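Druvamville Notebook > Opinion > Shopping and Errands

Search this site... Go

Bring back the boring shopping bag

I have 11 reusable bags in my hall closet, and I've used two of them this month. The rest came home with me because I forgot the first two, which were in the car, or on the hook by the door, or holding my winter gloves for reasons I can't explain now.

I'm not against reusable bags. I was thrilled when the stores on the Fivard side of town stopped handing out the thin ones that ended up in every tree along the creek. But somewhere along the line the bag became a product, and I think we got a bit lost there.

Walk into Šimkus Market and look at the rack by the registers. There are holiday bags (already!), bags with lemons on them, bags with jokes about wine, a tiny one that would hold a sandwich and maybe a pear. They change every few weeks. You're meant to want the new one, and I do, I'm weak, I bought the lemons. Then I got home and put the lemons in the closet with the others.

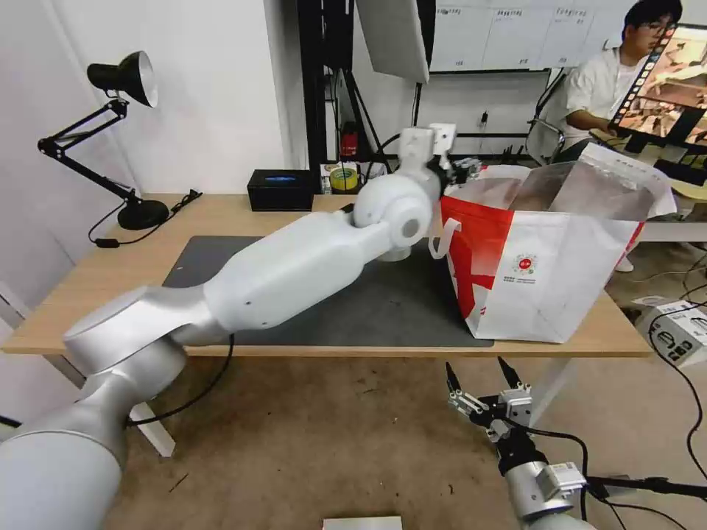

Photo: Notebook picture archive

What I want is one plain bag that stays the same for years. Same size, same handles, no slogan. If mine wears out, I hand it over at the register and get another for a small deposit, the way my grandmother did with bottles. It doesn't matter whose bag it was before. It's a bag!

When I floated this on the neighborhood page last January, the post got 100 comments before supper, which for us is a riot. Plenty of people liked it. Plenty of others told me they love their bags, that the one from the beach trip makes them happy every time they buy onions. Fair enough. I have a soft spot for a ratty canvas thing from the Diltolberg street fair, and I'd be cross if anyone tried to swap it for a beige one.

But that's one bag. Loving one bag is easy. The trouble is the other ten, the ones I bought at the register with my arms full and a line forming behind me. I never chose those. I paid a dollar or two to stop being embarrassed, and I'd guess a lot of the closets on my street are full of that same little embarrassment.

The stores could fix a good part of this without any new law. Put a bin by the entrance – the entrance, please, I've already lost by the time I reach the exit – and let people drop off spares and borrow one when they need it. Some would walk off and never come back. So what? They'd be walking off with a bag that was doing nothing in my closet anyway.

I asked at the service desk whether they'd try it and was told, very nicely, that there wasn't room. The spot I had in mind currently holds a display of bags.

So I'm starting with my own porch. There's a crate out there now with eight of mine in it, lemons included, and you're welcome to take one on your way to the store. Please leave the crate, though. I need it for the tomatoes.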